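July, past eleven, should be asleep

Allotment all day. Back like an old gate. Writing this in bed with the window open and next door's radio going, something with accordions.

Gooseberries first. Went down at six to beat the heat and the pigeons were already in, two of them fat as cushions, sitting on the net and pushing it down with their own weight so they could eat through it. Shouted. They moved about a yard. Must raise the net on proper canes before the currants colour up, said the same last year, it's in last year's book, I looked.

Picked till half nine. Invicta heavy, the red ones poor, mildew on the tips again. Cut out the worst and stuffed it in a bag for burning. Scratched to the elbow. Forgot gloves, they were in the car the whole time.

Water. The trough by the top gate is down to slime so it's cans from the bottom tap, uphill. 24 cans. Counted because I wanted to be able to complain about it accurately. Beans got most. The Tasonari squash (seed from the swap, label half rubbed off, could be anyhting) has gone mad and is climbing the compost bay. Left it. Courgettes got what was left and didn't deserve it, one of them is already a marrow, how, I was there the day before yesterday.

Blackfly on the broad beans. Rubbed off what I could with my thumb, horrible. Pinched out the tops and ate some raw.

Mum rang while I had both hands in the bean row. Rang back from the bench. Hip appointment has moved again, she's pretending not to mind. Wants jam, not chutney, "nobody finished the chutney". I finished the chutney.

Then lunch, bread and the end of the cheese, wasps. Slept sitting up for a bit with my hat over my face and woke up with one red knee.

Afternoon was onions. Lifted the first rows, necks gone over nicely. Laid them on the old bedstead to dry, same as every year. Some small. Some with that soft bit at the bottom that means trouble, put those aside to use this week, soup or tart or both. Garlic poor. Planted too late and I knew it at the time.

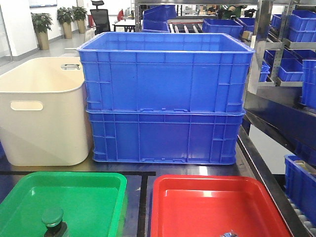

*words and picture: Ruairi Yule*

Been thinking about crates, must get some more before plum time. Carrying fruit in carrier bags is how I lost the whole bottom layer last August, juice all down the back seat, car smelt of wine til Christmas. Want the kind that stack. Żak at the end plot says the market lads sell them off for next to nothing if you turn up at packing-up time and don't look keen. I always look keen.

Żak also gave me 3 cucumbers and a long talk about his brother's roof. Liked the cucumbers. The roof is apparently the fault of everyone who has ever touched it.

Weighed the gooseberries when I got in, on the bathroom scales, me with and then me without, so probably nonsense. Around 28 pounds?? Can't be right. Might have been holding the boots as well. Anyway a lot. Topped and tailed in front of the cricket until my thumbs went green, then gave up and put the rest in the fridge where the milk should be. Milk in the sink in cold water like it's the war.

First pan of jam on by eight. Boiled up lovely, set test on a saucer, wrinkled straight off. Burnt tongue checking. Short of jars as usual, ended up using the mustard ones and that tall thing the olives came in. Kitchen floor is sticky in places I never stood.

Tomorrow:

- sugar, lots
- lids!!
- canes for the net
- ring Mum re lift to hospital
- pay the water share, it's up on last year
- leeks in if it rains, and if it doesn't, cans again

No rain forecast. There's a bit of cloud over by the hill but there was yesterday too and it did nothing. Slugs happy enough regardless, found one in my boot.

Library book due back and I'm only on page 100, keep falling asleep on the same paragraph. He's still on the boat. Might renew.

Knee really is very red. Accordions have stopped. Light off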